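Notebook: garment folding, Corkham bench
17 October 2022
Subject: gripper slip on dark T-shirt

Work on the Nakpan folding task was stopped after three failed grasps at the sleeve. In each case the jaws closed to the commanded width, and the log reported a hold, but the cloth was released during the lift.
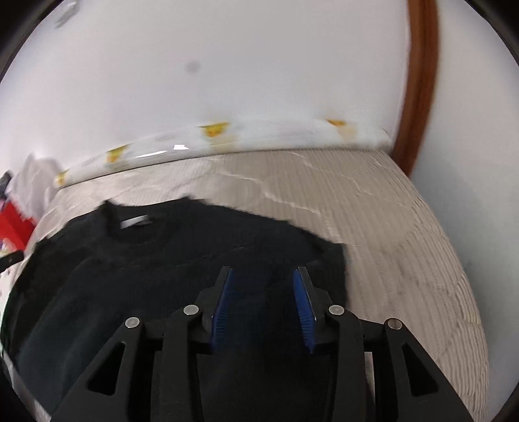

Manee Nilsuwan

The fault is intermittent. It was recorded on attempts 3, 4 and 5 with the Volletti jaw settings. The earlier settings, in use up to February, were not retested. Some 280 ms passed between the hold signal and the slip on attempt 4.

Two hand-held units were then used on the same shirt to check whether the fault followed the fabric or the tool.

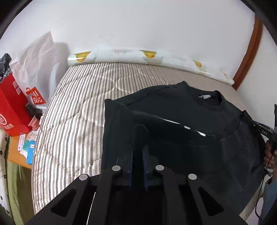
Closing force is the first suspect. The hold signal is taken from jaw position alone and cannot distinguish one layer of cloth from two. The lift should not proceed on that signal until a second check is in place. I have asked Flalden for the force calibration sheet.
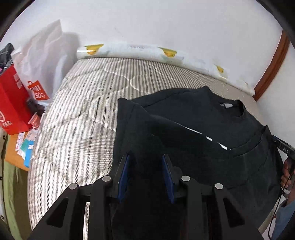
Open items
Repeat with a single layer, old settings.
Inspect pads for wear.
No unattended runs until the hold check is corrected.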